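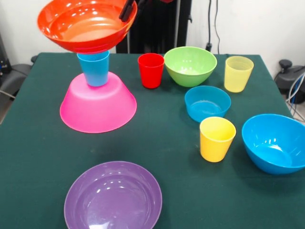

Ticket: Gripper drops position feedback, need a replace or repair decision for the equipment budget
Site: Grirkamville, tabletop cell
Opened by: Wajid Rajput
Assigned to: Brunello Lombardi
Opened: Nov 12, 2020
Priority: Normal
Category: Hardware / Purchasing
Status: Closed, purchase approved

Wajid Rajput
The gripper on the tabletop arm is losing its position feedback during the stacking runs. The fingers close on the rim of a cup or bowl, the arm lifts, and partway through the move the controller reports finger width as zero. The program then stops and waits for me to clear the fault. The part usually stays in the fingers, so the grip itself is holding. It's the reading that goes away.

I can keep working by clearing the fault each time, but the equipment request for next year is due at the end of November and I need to know what to put on it. Options as I see them:

Repair or recable the gripper we have
Buy the same gripper again from Imatness and keep the old one as a spare
Move to the Gesesier gripper, which costs less but needs a different adapter plate

Please tell me which one you would support. I don't want to ask for a new gripper and then find out the problem is in the cable.

Brunello Lombardi
Got it. Before we talk about money, I need a few things.

1. Does the fault happen with nothing in the fingers?
2. Does it happen at one arm pose or all over the table?
3. When was the wrist connector last off?
4. Are the fingers the original ones?

Please also save the controller log before you restart anything. The restart clears it.

Wajid Rajput
1. Happens empty too. I ran open and close in the air at the home pose and did not see it there. Then I ran the same thing reaching out low over the table and got it within a few minutes.
2. Mostly when the wrist is turned. Placing a cup straight down is fine most of the time. Tilting a bowl is where it stops me.
3. Not sure. Nothing in the notebook.
4. Original fingers. The pads are worn smooth on the inside. Thin rims slip a little when the wrist rotates, but I had put that down to the shiny plastic.

Log is attached to the ticket.

Brunello Lombardi
The log shows the feedback signal going out and coming back in the same second, sometimes more than once in a single move. Motor current stays normal the whole time. If the gripper's own board was failing I would expect the current to go strange too. My bet is the cable or the wrist connector.

Steps, in this order:

Power down the arm and the gripper supply.
Take off the wrist connector. Look for bent pins and for green or dull spots.
Reseat it and tighten the collar by hand.
Power up and run the wrist rotation test without any parts.
If it still faults, hold the cable near the connector and flex it gently with the arm stopped. Watch the width reading.

Don't swap anything yet. I want to know which step changes it.

Wajid Rajput
Did all of that. Pins look straight and clean. The collar was loose by half a turn. After reseating, the rotation test ran 16 times in a row and then faulted. So it's better and not fixed.

With the arm stopped I flexed the cable. Reading jumps to zero when I bend it right behind the connector, every time. Further back it does nothing.

Brunello Lombardi
Then it's the cable, right where it leaves the connector. That is a common spot on arms that do a lot of wrist rotation. The strain relief is too short and all the bending lands in one place.

For purchasing, this takes the urgent part away. A replacement cable from Imatness is 77 dollars and they have it in stock. You can buy that now from the supplies account and it does not need to wait for the equipment request.

I would still put something on the request. More on that once you've had the new cable on for a while. For now, please tape the old cable to the wrist so the bend moves back toward the middle, and stay with straight placements where you can. Cup onto an upturned bowl is fine. Leave out the long tilts.

Wajid Rajput
Cable ordered. Taped the old one as you described. Running the cup placements on the green cloth setup with the fault count down to almost nothing. Keeping the same layout of cups and bowls so I can compare after the cable change.

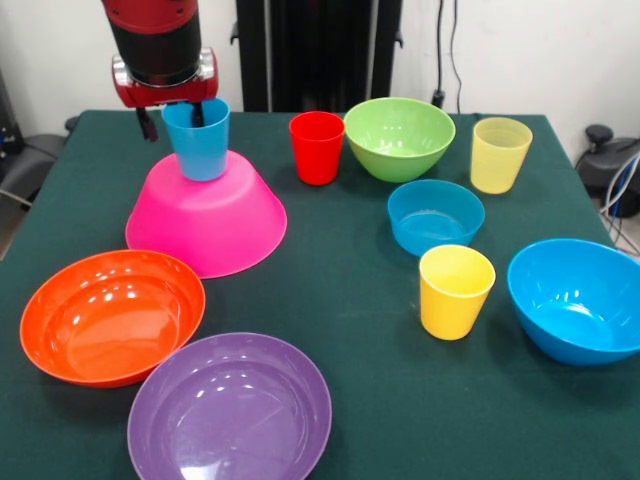 If the cable fixes the fault, should a second gripper still go on next year's request?

A second gripper is worth asking for if a stopped arm would hold up your work for longer than the vendor's delivery time.

Brunello Lombardi
That is the short version. The longer one for your site: Imatness quoted us three weeks on a new gripper the last time I asked, and you have one arm and no spare. If the gripper fails for real in the middle of a project, you lose those weeks. Only you can say what they are worth.

Wajid Rajput
They're worth a lot in spring and very little in summer. We have a delivery due in April and I would not want to miss it over a gripper.

Can you give me numbers for both makes? I need one line each, with whatever extra parts they need. I got caught last year when I asked for a tool and left out the plate it bolts to.

Brunello Lombardi
Quotes came back.

Imatness, same model as now: 2641 dollars. Bolts straight on, same cable, same software driver. Nothing else needed.

Gesesier: lower sticker price, but add the adapter plate, a different cable and a day or two of my time to set up the driver and redo the tool offset. All your saved grasp positions would need checking again. Once those go in, the gap is small, and the two grippers could not share a cable or fingers.

Fingers: Barbieri makes a set for the Imatness model with a softer pad, 97 dollars a set. You should buy these whatever you decide about the gripper. Worn pads make you squeeze harder, and squeezing a thin plastic rim harder does not help it stay put.

Things people leave off a request like this, so please check them:

Shipping. It's a separate line on the Imatness quote and our office rejects requests without it.
One spare cable in addition to the one you are fitting.
Mounting screws. The short ones go missing.
Calibration time. It costs no cash, but somebody has to stop running parts while it's done.

Wajid Rajput
New cable arrived and is fitted. I added a longer loop at the wrist and a soft clip further back, so the bend isn't right behind the connector anymore. Rotation test ran all afternoon with no fault. Bowl tilts are back in the program. I'll leave it for a week before I call it fixed.

On the request, I'm leaning toward the same Imatness model. The lower price on the other one doesn't mean much if I have to check every grasp again. I have bowls in several sizes and each one has its own approach height and finger opening, so that's a lot of rework.

Do I list the fingers under equipment or supplies?

Brunello Lombardi
Supplies. Anything that wears out in normal use goes there. Same for cables. The gripper goes under equipment.

I'd word the reason for the gripper simply. Single arm, no spare, three week delivery, work due in April. Attach the log from this ticket and say the current fault was traced to the cable. If you leave that out, somebody reading it will ask why you want a new gripper when the old one works, and you'll be answering emails through the holidays.

Wajid Rajput
A week of running and no faults. Both the straight placements and the tilts. Request went in as:

Equipment: one gripper, Imatness, same model, plus shipping
Supplies: two finger sets from Barbieri, one spare cable, screws

I asked for delivery before the end of February so there's time to fit it once and test it before it goes on the shelf.

Brunello Lombardi
Good. Do test it before you store it. The warranty starts on the delivery date, and a gripper that sits in its box has the same clock running as one in use. Write the delivery date on the lid.

Also start a line in the notebook for the wrist connector. Check the collar once a month.

Wajid Rajput
Collar check added to the notebook. Purchasing approved both lines, and the finger sets can be ordered right away. The gripper waits for the new budget year. Old cable is in the drawer with a tag on it that says bad at connector end.

Brunello Lombardi
Cut the connector off the old cable or it will end up back on the arm. Closing this. Open a new ticket when the gripper comes in and I'll do the offset check with you over the phone.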